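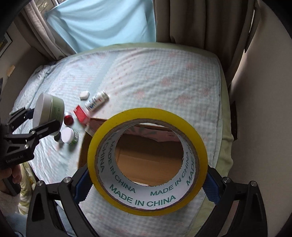
Open day in Drolwood lets visitors pack a box with hand-held grippers

The Lundus workshop in Drolwood opened its doors to the public one afternoon in October, and 54 people came to try a kind of work which usually takes place behind closed doors. The subject of the afternoon was packing: how to pick up small household things with a two-finger gripper held in the hand, and how to put them in a cardboard box without damage.

The doors opened at 2 p.m. in the old mill building by the canal, built in 1917. Visitors were received in the entrance hall, where they got a short introduction and a paper badge. After this they went up to the second floor in groups of 9, because the rooms upstairs are small.

Lundus collects examples of everyday hand work. A person does a normal household task with a gripper in each hand, the movements are recorded, and later the recordings are used for teaching robot arms. The project is called Skomton and it is now in its second year. Until this autumn the team worked mostly with kitchen tasks, such as setting the table and emptying a shopping bag. Packing was added in the summer.

Most of the groups began with the bedroom task. Bottles, jars and small boxes lie on a bed with a checked and flowered sheet, and an open cardboard box stands among the bedding. The operator holds one gripper in each hand. In the demonstration one gripper held a large round cosmetic jar with a pale lid, and the other had a roll of yellow packing tape between its dark blue finger pads.

The roll of tape caused more discussion than the organizers had expected. It is wide, it is smooth on the outside, and it has a hole in the middle, so there are several ways to take it. Some visitors wanted to put one finger of the gripper through the hole. Others thought that it is safer to press from both sides. The staff explained that both ways are allowed in the recordings and that they even prefer to have different solutions from different people. A robot which has seen only one way of holding a roll can be in difficulty when the roll lies in another position.

The lettering inside the cardboard core, "MADE IN CHINA" in green capitals, was read aloud by several of the children, who were allowed to stand close to the bed.

The second station was in the hands of Chien, a small company that shares the building with Lundus and repairs tools and machine parts. Its employees had put different finger pads on a table, soft ones and hard ones, and the visitors could press them and compare. A ribbed pad holds a smooth surface better than a flat one, but it can leave a mark on thin paper. One visitor asked how often the pads must be changed. The answer was that it depends very much on the task, and that cardboard wears them down faster than plastic.

After the demonstrations it was possible to try the work. Each person had 4 minutes at a practice table with a box and a set of household articles. It looked easy from a distance. With the gripper in the hand, many people noticed that they did not feel the weight of the thing in the same way as with their own fingers, and a good number of plastic bottles rolled to the floor. Older visitors were often more patient than the younger ones, and they were also the ones who asked for a second turn.

In the question hour, which started at 5 p.m., the public wanted to know mainly two things. The first question was about jobs. The representatives of Lundus answered that the recordings are meant for help at home, for example for persons who cannot bend or lift well, and that no packing company takes part in the project at this moment. They added that they cannot promise how such machines will be used in ten years. Not everybody in the room was satisfied with this answer, and the discussion continued for some time at the coffee table.

The second question was about privacy. People who work as operators sign an agreement before the first session, and they can ask for a recording to be removed. Names are not stored together with the recordings.

Lundus is looking for new operators from the Drolwood area for the winter months. No technical knowledge is necessary, but it is important to have steady hands and to be able to stand for a longer time. The training takes one morning and is paid. Registration forms are available at the reception desk on the ground floor, and also in the town library.

The next open day is planned for spring, with a laundry task and, if the room is ready by then, a small workshop for school classes. Entrance will again be free. The elevator was out of service on this occasion, and the organizers say that it will be repaired before the next visit.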